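PRE-PURCHASE CHECKLIST, TABLETOP ARM AND GRIPPER
Bench visit, January. Filled in by Ewurabena Korletey, comments added as we went. Copy to Kojo Arthur, who has to find the money.

Quotes on the table: Natgate (arm, gripper, wrist camera, one price) and Bivus (arm only, everything else is a conversation).

1. Close work at the gripper
Finger gets right up beside a curved black item on a white table: YES
View from the wrist at that range: see both
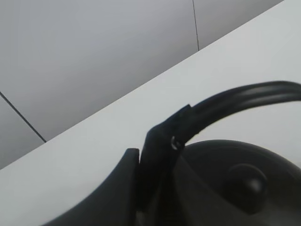
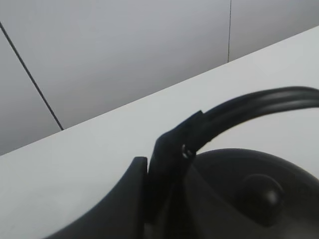
2. What the wrist camera is good for
Small silver fitting on the item can be made out: YES
Whole item in view up close: NO
Comment: At this distance you get a fine look at one joint and very little idea of what it belongs to. Romain wants a second, fixed camera. Romain wanted one before we came, but he may have it in the budget now. Add 400.

3. Fingers
Spare set in the quote: NO
Comment: Natgate lists fingers as "consumable," a word I associate with soup. Ask for the price of two sets in writing. Dark fingers on dark goods are hard to tell apart on a screen, so ask whether they come in any other color and what that does to the bill.

4. Table and surroundings
Pale, plain surface: YES
Plain wall behind: YES
Comment: Our own bench is neither. Kamrul Dissanayake says we can repaint. Kamrul has been going to repaint since the last lease. Put 1,000 under "bench and wall" and don't let it migrate to chairs.

5. Emergency stop
Within reach of a seated operator: NOT CHECKED
Comment: My fault, I was arguing about delivery charges. Must be done before anyone signs. No tick, no order.

6. Guarding and floor marking
In either quote: NO
Comment: Bivus sent a 31-page brochure with a tree on the cover and no mention of guarding. Comfort Atinga is to get a separate price from Yaman.

7. Service
Response time stated: NATGATE ONLY
Comment: "Prompt." Kojo, please get them to turn that into hours.

8. Training
Included: PARTLY
Comment: Covers one person. If that person takes a vacation we own a very expensive coat rack. Ask for two seats.

RESULT: Hold. Items 3, 5 and 6 open. Nothing to be ordered on the strength of the lunch, which was good.

Checked: E. Korletey
Second check: C. Atinga, except item 5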